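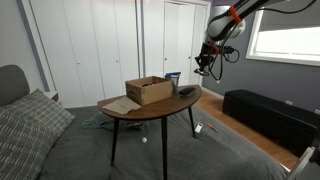 The little walnut-brown table, up on the bed with the bits box on top

I do all my small fixing jobs in the bedroom now, and my back is much happier for it. A table with thin legs is a pain to work on when it's down on the floorboards, so up it goes on the bed, on top of a thick comforter, and I can get at the legs without kneeling (I'm 60, my knees have opinions!).

Put everything loose in an open cardboard box before you start. I had one left from a Jandlow delivery and it's been brilliant. Tiny screws go in a tub with a lid - they vanish into bedding like you wouldn't believe, and I once spent almost 17 minutes patting a duvet for one washer.

Keep your screwdriver on the bed beside you, and pick one with a bright handle if you've got dark covers like mine. Mine's red-orange and I can always find it. Shake the comforter out over the floor when you've finished, not over the bath!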